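Desk organiser

A desk organiser (also called a desk tidy) is a small open container, usually split into compartments, that keeps pens, pencils, scissors and other stationery upright and within reach. It is one of the most cheerful and useful things an office can own – even a plain one changes how a desk feels to work at.

Organisers come in wood, wire mesh, plastic and card. Tall compartments suit scissors and pencils, while shallow trays are better for binder clips and sticky notes. The Fallavmont pattern, drawn by Anouk Van den Broek for the Lirnton workshop, has 4 compartments and stands 11 cm high, a lovely size for full-length pencils!

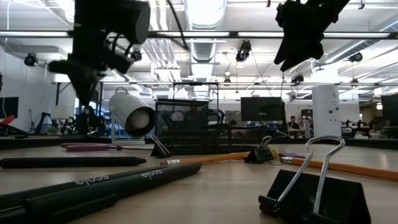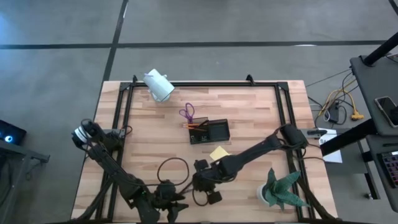
Desk organiser and stationery on a light wooden tabletop. Binder clips and pencils in the first picture; scissors and pencils stored in the organiser in the second.

Filling order is a matter of taste. Jarlath Tierney's handbook puts scissors in first, handles up, then pencils, then pens. Markers are often given a section of their own.

See also: Pencil case, Binder clip, Letter tray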